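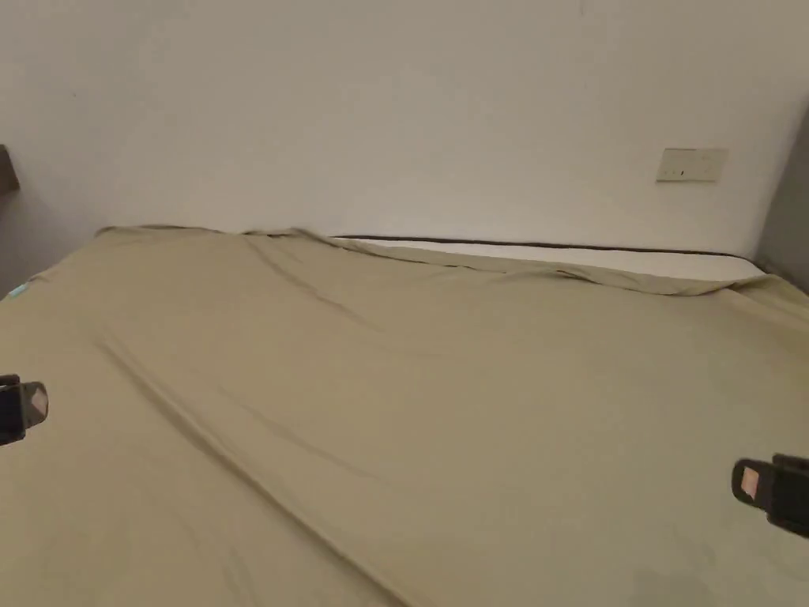
Gyula Simon wrote on July 24, 2018:

> I read the plan for the autumn demo and I have a doubt about the bed
> task. In the spring we agreed that the club takes tasks which can be
> judged by a visitor in one look. A cup is in the rack or it is not.
> But when is a sheet "flat"? The hem along the wall slips forward, the
> creases come back, and two members of the same team will give two
> different scores. I would prefer that we keep only the shirt.
> Also, who has the key for the Kwofie room in July?
>
> Gyula

Dear Gyula, dear all,

Thank you for writing this to the list and not only to me. I understand the doubt, because I had the same one when Andor proposed the task. I would still like to keep the sheet, but with a simpler score. We don't judge the creases in the middle. We judge only the edge at the wall: can one see the mattress behind the hem, yes or no. A visitor can answer this from the door.

For the shirt, the rule stays as it was. Both grippers must hold the cloth at the same time, one at the collar side and one at a cuff, before the fold begins. Bernadette has asked if a seam may be used in place of the cuff. I think no, at least until we have more recordings with the cuff.

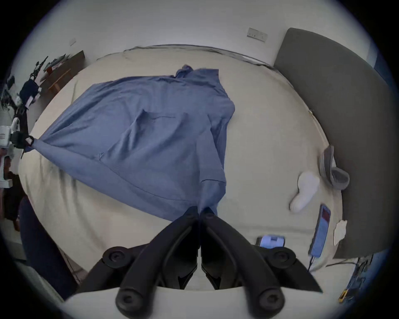 Réka Bíró
Student coordinator, Plisero home tasks group, Soltville

Some practical points for those who come to the sessions this month.

We have 266 recordings of the shirt and 30 of the sheet. As you see, the sheet is far behind. Please choose it when you sign up, even if it is the less amusing one. Mark Anthony has put the sign-up table in the shared folder, under "Kastwood bedroom".

Two persons work better than one. The first holds the grippers, the second watches the log and writes down the failed attempts. Failed attempts are kept, so please do not delete them. Last week somebody cleaned the folder with good intentions and we had to restore it from Andor's disk.

Move slowly when the fingers close. Many of our new members pull first and close after, and then the cloth slides out – I did it also for my whole first afternoon.
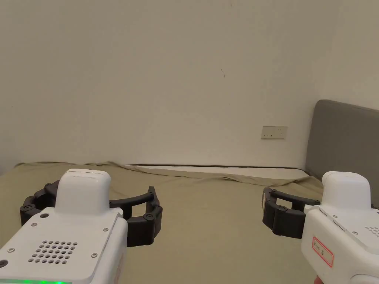

Start each sheet recording with the two grippers open and well apart, hold still until the other person says go, and only then reach for the hem. If one side is lost, go back with that side only. You don't need to begin again from the start, and the script will accept it up to 540 seconds.

Gyula, the key is with Bernadette until the end of July. You can write to her directly. If you still want to vote on the sheet, I will put it on the agenda, but please do one session with it before.

I am not sure yet about the battery order. Mark Anthony, can you answer on that in a separate message?

Kind regards,
Réka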